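Comparing Hand-Held Gripper Pairs: Bench Procedure
Trevmont Manipulation Laboratory - Guides for Operators

This guide sets out the procedure for comparing two sets of fingers on the Bashir hand-held gripper. It is intended for operators who have completed the bench induction. Sheena Innes maintains the procedure; proposed changes should be sent to her in writing.

1. Check the finger cameras
Mount the first set of fingers and tighten the screws by hand before using the driver. Open both grippers fully over a bare part of the work surface and look at the live view from each.

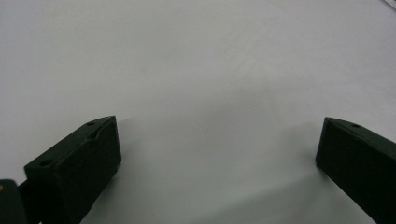 Both fingertips must remain in view through the full range of travel. If a tip leaves the view at any point, loosen the camera bracket, adjust the angle and repeat the check. Write the bracket setting on the comparison sheet, as the second set of fingers must be tested at the same setting. Exposure is to be locked at this stage and left alone until the session ends.

2. Prepare the table
Cover the table in white and smooth out any folds. Place the clear boxes at the centre, within easy reach of both hands. Run each cable off the table on its own side so that the two do not cross when the operator reaches inward. Begin with the grippers at the near edge and the jaws open. 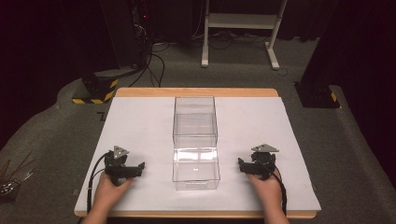

Operator Notes

Hold each gripper level, with the marker plate uppermost. Tracking on the Nitomton controller degrades when a sleeve or the other hand passes over a plate - roll sleeves to the elbow. The reference session for the original fingers, recorded by Sorcha Aitken in June, contains 1718 grasps and may be used as a baseline.

3. Repeat the open-jaw view
Check the view again after every 48 grasps. Compare it with the view saved in step 1, paying particular attention to the height of each fingertip and the angle of its inner face.

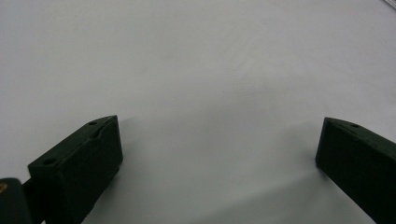
Open-jaw view, fingers apart over the bare surface.

Small differences in shadow may be disregarded. A change in fingertip position may not, and any grasps recorded after the last good check should be flagged on the sheet.

4. Run the single-box approach
Leave one box on the table and bring the right gripper in from the side with its jaws open. Keep the left gripper clear. Complete the approach at an even pace, then repeat it with the hands' roles reversed.

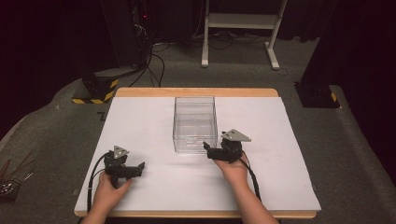

5. Change fingers and compare
Fit the second set and repeat steps 1 to 4 without moving the bracket. Enter slips, missed grasps and tracking losses in separate columns. Completed sheets are filed under the Prerkedberg project folder at the end of the session.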